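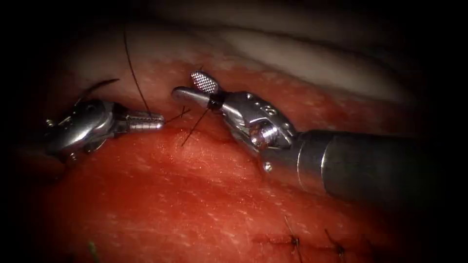

Suturing software: questions we keep being asked
Last revised September 4, 2019

Does the software sew on its own?
No. It suggests where the next bite should go and can carry out parts of a stitch while a person holds the pedal. If you have read a press piece that says otherwise, the press piece is wrong.

Which parts, then?
Tracking both instrument tips, following the thread, and planning the short move that brings one set of jaws to the other. Knot tying is in the code but switched off by default. Haris Grgić wrote it and he is the one who keeps it switched off.

Why is thread so hard to follow?
It is thin and dark, and it runs off into shadow. A long strand crossing pale tissue is easy enough. The trouble starts at the tips, where short ends cross each other and lie close to two shiny metal tools. Our tracker also mistakes the cut tails of finished stitches for live thread more often than we would like. We have tried three fixes and only believe in one of them, which is to keep a list of closed stitches and ignore anything attached to them.

What was it tested on?
The current release, Bosum, was scored on 2,656 hand-labelled stills put together at Huvarcombe. That sounds like plenty. They come from only 11 recordings, so many of them look much alike, and we would not read much into a good score.

The Aston page gives a much better result. Who is right?
Possibly both. Aston leaves out any still where a tip is hidden. We leave them in. Ask for the list of what was dropped before comparing anybody's numbers, ours included.

How quick is it?
The thread tracker takes 72 milliseconds per picture on our bench machine. The planner can take up to 400 when the jaws are close together, and that is the moment you least want to wait. Florante Cruzado is rewriting that part. It was due last November.

Does glare still upset it?
Yes. Glossy tissue and polished wrists both throw highlights, and ribbed or textured jaws come out differently at every angle. Turning the light down helps the metal and makes the dark corners worse.

Would learning from more data solve all this?
We doubt it. More recordings would help with the odd cases. They won't fix a camera calibration that has drifted, and in our logs that is behind a good share of the missed grasps.

Can I have the code?
The tracker and the labelling tool, yes. Write to Cruzado and say what you want them for. The planner stays here until the rewrite is finished.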